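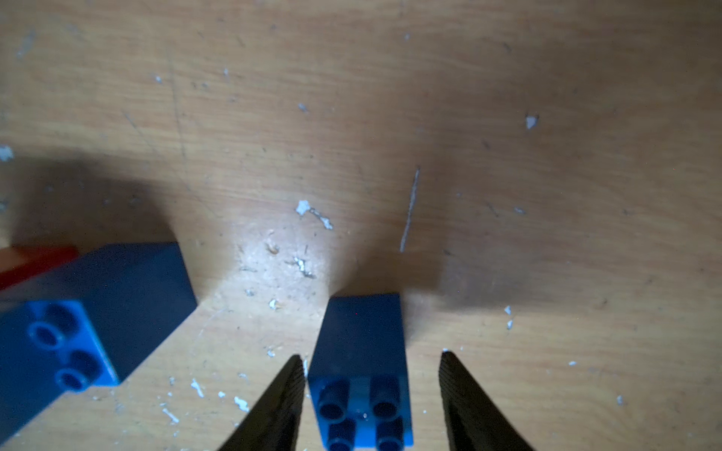
The Bricks on the Worktable

Rami Khoury bought the table before he had any bricks to put on it. It came out of a closed print shop, and the top was already scratched and flecked with white. He has never sanded it. Toy bricks slide well on old wood, he says, and a few more marks won't matter.

Khoury sorts and resells secondhand building bricks under the name Hudo, out of a back room behind his apartment. Most arrive in mixed bags of 1000 pieces or so, with buttons, hair ties and coins at the bottom. He tips out a bag, pulls the blues first and leaves the reds for later.

"Blue hides its age," he says. "Red fades and white goes yellow – people send those back."

Washing takes an evening. The bricks soak in warm water with dish soap, then dry on towels until morning. Anything chewed goes in a bucket for the local school, where the art teacher melts nothing and glues everything.

A cleaned bag of 400 sells for $84. September is his slow month. Orders pick up again once the weather turns, and by then the shelves over the table are full.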